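The Slow Art of the Bedtop Fold
On blue and white checks, pink clothes and the pile that waits for all of us
August 2, 2021

There is a table in my house that was bought for folding laundry. It is a perfectly good table, it came from a secondhand shop in Rutstead, and in 3 years I don't believe I have folded so much as a dish towel on it. The laundry goes on the bed. It always has, and it did in my mother's house too, and I suspect it does in yours.

A bed has so much going for it. It is wide, it is soft on the knuckles, and it holds a whole load without anything sliding to the floor. Best of all, it puts you under a friendly sort of pressure, as somebody is going to want to sleep there tonight and the heap has to be gone by then!

A child's bed is better still, to my mind, if it has a wipe-clean sheet over it. I am very fond of those shiny checkered plastic ones, the kind that make me think of picnics and my aunt's back porch. Clothes show up beautifully against the squares, and you can line up a hem along a row of checks the way a quilter would along a cutting mat.

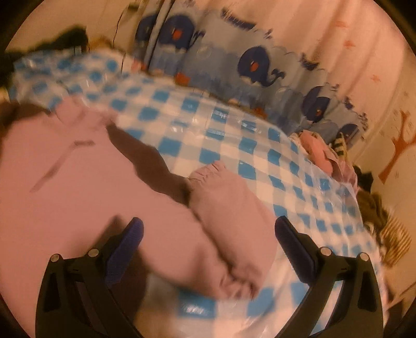

Small clothes are harder than big ones, whatever people say. A bath towel has four corners and a clear idea of what it wants to be. Anything with a gathered cuff has other plans. The elastic pulls, the fabric puffs up around it, and you smooth one end only to have the other roll itself into a sausage. My own method, picked up over a good many evenings, is to leave the cuffs alone. Lay the piece down, flatten the middle with the side of your hand, bring the long edges in, and let the gathered ends do as they please on the inside of the fold.

Then there is color. I used to sort by owner, then by drawer, and for one ambitious September by day of the week. These days I begin with whatever shade there is most of, and in a house with a small child in it that is very often pink. Pull out all the pink first and the rest of the heap suddenly looks manageable – a few browns, something olive, the odd black thing that could belong to anyone.

Large pieces I like to lift right up by an edge before I do anything else. Let the cloth hang for a moment and it tells you where its corners are, and which way the hem has twisted. It is slower than tugging at it on the mattress, but I have stopped minding slow.
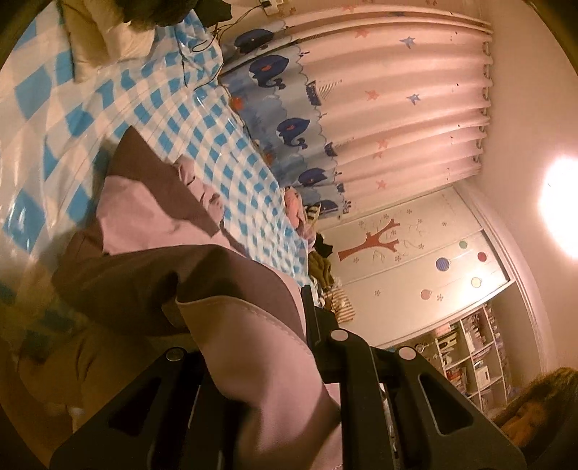
Pink and brown cloth lifted over the checks, with the pleated children's curtain beyond.

A reader in Kallgate wrote to me after my last piece on linen closets to say that she folds everything in thirds and considers halves a moral failing. I wouldn't go that far. Thirds do stand up better in a drawer, I'll give her that, and blankets in particular seem to sit more quietly on the shelf. But a blanket that will be dragged off again by seven o'clock can be folded in 2 and left at the foot of the bed, and no harm done.

As for the plastic sheet, wipe it with a damp cloth once the pile is put away, dry it with an old towel, and smooth the wrinkles out toward the edges with your palms. Some of them will stay, I'm afraid. Mine has had the same long crease since the day I unfolded it.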